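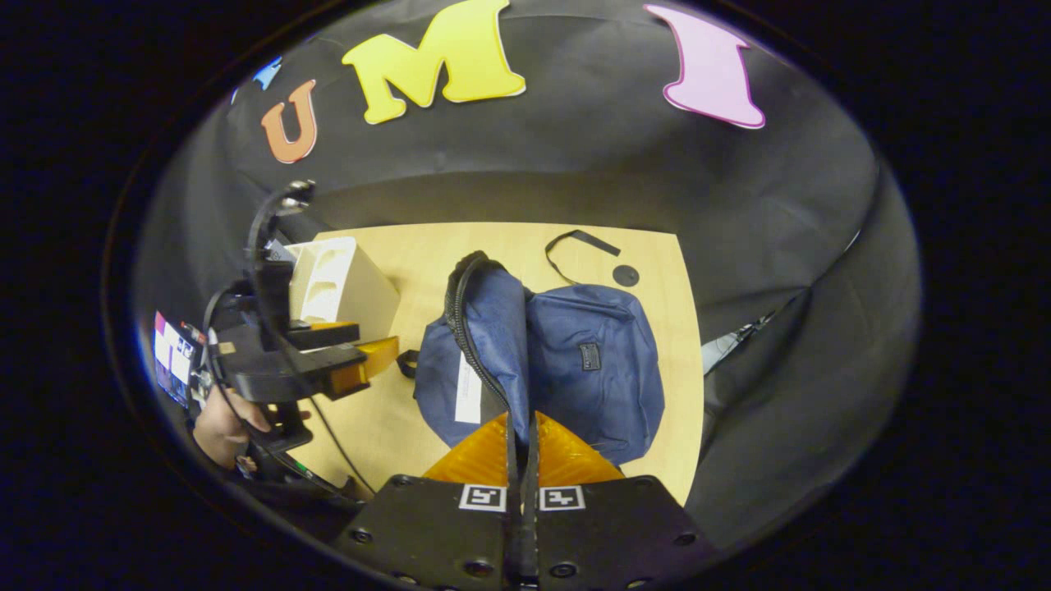 Bags, Packs & Luggage > Care and Repair

Thread: Re-proofing an old navy daypack

staron33
The PU coating inside my Pultex daypack has gone sticky and is flaking onto everything. Fabric and stitching are sound. Can it be recoated, or is it finished?

kelpline
It can be done. Strip the old coating first - warm water, plain detergent, soft brush. Keep the water at 40 degrees or lower. Dry it fully, then brush on a thin coat of Trelov sealant.

Quillfeather
Disagree on stripping. Scrubbing wears the fabric and you never get all of it off. I'd leave the inside alone and use a dry bag as a liner.

kelpline
A liner doesn't stop the flaking. Mine took two evenings and has been fine since July.

Quillfeather
What colour was yours? Sealant left grey streaks on my dark one.

kelpline
Black. It only goes on the inside, so streaks don't matter to me.

staron33
Labels and tags - cut them off first?

kelpline
Leave the sewn ones. Opening those seams makes new holes to seal.

staron33
Thanks. Will strip one pocket and see how it behaves before doing the main compartment.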